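Un café avec Cirilo Beltrán, l'homme qui refait les cuisines sans rien jeter

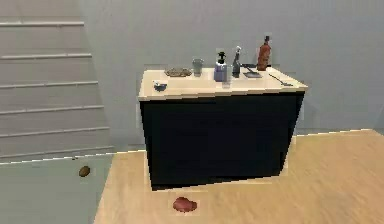
J'avais prévu 20 minutes avec Cirilo, on en a passé 40 et mon café était froid depuis longtemps ! Il faut dire qu'il est bavard (moi aussi, bon). Il a monté Tirenent il y a neuf ans, après une longue période chez Ersoy où il vendait, je le cite, « des cuisines blanches à des gens qui voulaient du jaune ».

Je lui demande par quoi il commence chez un client. « Par le petit-déjeuner. Je viens à 7 heures et je regarde où les gens posent leur tasse. » Et les plans, alors ? « Les plans, ça vient le soir, au crayon. »

Son gros chantier du moment, c'est Prindinari, un immeuble de 14 appartements où il garde presque tous les meubles d'origine. Il ponce, il repeint, il change les charnières. Je lui parle de mon îlot à moi, beaucoup trop grand, on se cogne dedans tous les matins... Il rigole. « Laissez 90 centimètres pour passer, un mètre si vous cuisinez à deux. Et sciez-le, s'il le faut ! »

Scier mon îlot, donc. J'y pense encore. Il repasse en avril voir les dégâts, et il m'a promis sa recette de cire.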